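Caps talk - my notes, v2. Keep to 4 slides, don't read them out

Opening. Say hello, say who I am (Hanyu Lü, stock and packing). Ask who has opened a box at the other end and found the caps crushed. Wait for hands. Then straight in.

SLIDE 1 - the problem
Caps are awkward. Not flat, not square, won't stack like a tee. The crown is the bit people see on the shelf and it's the bit that goes first. Last May we had 412 caps back from the Bako order, nearly all for dented fronts. Nothing wrong with the sewing. All packing.
Pause here. Let them read the number.

SLIDE 2 - the table
One table, caps in the middle, clear boxes at the back edge. Keep it that plain. We used to have tape, labels, somebody's lunch on there as well, and things got packed that shouldnt have been.
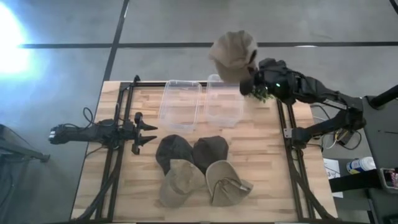
Sorting table, beige cap lifted, two clear containers still empty.

Points to make
- lift one at a time, never a handful
- crown stays up the whole way, let the brim tip down if it wants to
- boxes open and empty BEFORE you start on the pile
- plain wood top is good, beige and dark both show up fine on it
Mention the Onum people, who pack by colour first. We tried it. Slower for us but fewer mix-ups. If someone asks for timings say I'll send them on, don't guess.

SLIDE 3 - close up, dark ones
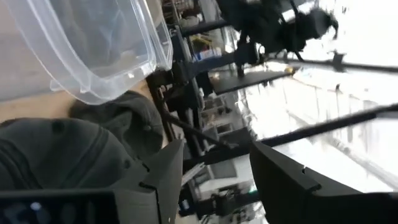

GUVANCE - Stock and Packing Team

Dark grey caps by the box, one slightly over the other. Point at the button on top and the seams coming out from it. Easiest check there is - if the seams run smooth from the button the crown is holding. If there's a dip between two of them, hand inside, push out gently, look again.
Crowns facing much the same way. Do this on the table and it carries on into the box. Nesting comes next: front panel inside front panel, brims together. Don't press down on the top one!! People always press.

Clear box question will come up. Yes they cost more than card. Yes worth it, you can see roughly whats in there without taking the lid off, even the cloudy ones. Almost 100 boxes bought so far, Clastutia wants the same sort for scarves.

SLIDE 4 - what I'd like from them
Try it on one order. One table, one person. Write down what comes back.
Pass round the sample caps here (in my blue bag, DONT forget).

Questions. If short of time drop the Onum bit, keep the seam check. Finish by 2, room is booked after us.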